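About Zindstead

Reading time: 3 minutes

Zindstead makes folding cartons for small businesses. We cut, crease and print them in one building in Sordale, and we ship them flat. Most of our customers sell soap, candles, tea, baked goods or hardware, and most of them fold their boxes by hand at a kitchen table or a packing bench.

The company was started by Dagmar Štěpánek, who had worked as a die cutter and wanted to sell cartons in runs smaller than the big plants would take. The first press came secondhand from a print shop in Stoditz. It still runs most mornings, mainly on short orders and samples. A second, wider press came later and does the longer runs.

We keep 73 stock sizes. The smallest holds a bar of soap and the largest holds a pair of winter boots. If none of them fits, we draw a new one from your measurements, or from the product itself if you mail it to us. A custom size takes 10 working days from the time you approve the sample.
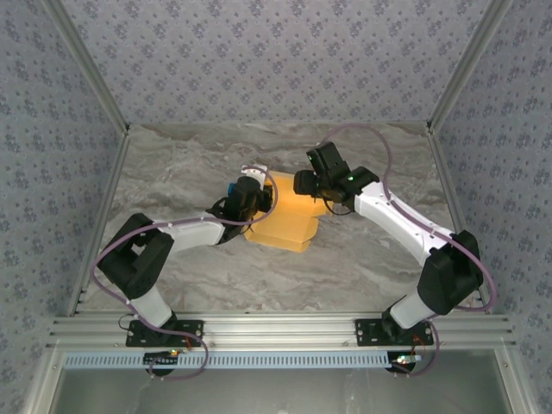 Folding is the part of the job we get asked about most, and it affects how we draw every box. A carton that looks fine on a screen can be slow to put together if the creases are too shallow or the tabs catch on each other. Every new size is folded from flat before it goes into the catalog. Yellow board like the piece on the gray marbled floor shows its fold lines well, and we like a color of that kind for first samples. If a panel springs back or a tab has to be forced, the drawing goes back and the crease is moved or deepened. Some sizes go through this several times. The long narrow ones usually need the most work.

We buy our board in three weights. The light one is for soap and tea, the middle one is for most gift boxes, and the heavy one is for anything with glass in it. Dyed board costs a little more than white and is sold in the same weights. We print with up to two colors. We don't do foil or windows, but we can tell you who does.

The Amin range is our line of long boxes with fold-in flaps. It needs no glue. Customers use it for candles, rolled prints, wine glasses packed end to end, and knitting needles. It comes in packs of 20, flat, with a folding sheet in each pack.

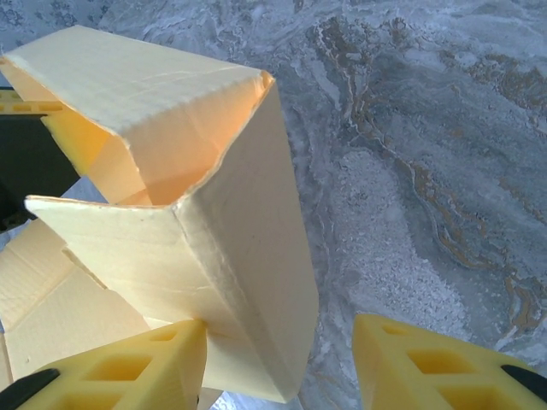
Do I need tape to close a box with flaps?

Tape is only needed if the box is going through the mail. For a shop shelf or a gift table, fold in the short flaps first, then the long ones, and tuck the last edge under. Bend each crease once all the way before you start and the flaps will stay down better.

Orders placed before 2 p.m. go out the same day if the size is in stock. You can also pick up at the loading door on the side of the building. Ring the bell and wait, as the press room is loud. Damaged or misprinted cartons are replaced, and you don't have to send the bad ones back. Flatten them and put them in your paper recycling.

Samples are free for the first two sizes. Write to the office with the inside length, width and depth you need, in that order, and say what is going in the box.

Related
How to measure a box from the inside
Choosing a board weight
The Amin range: sizes and packs
Storing flat cartons through a damp summer
Directions to the Sordale building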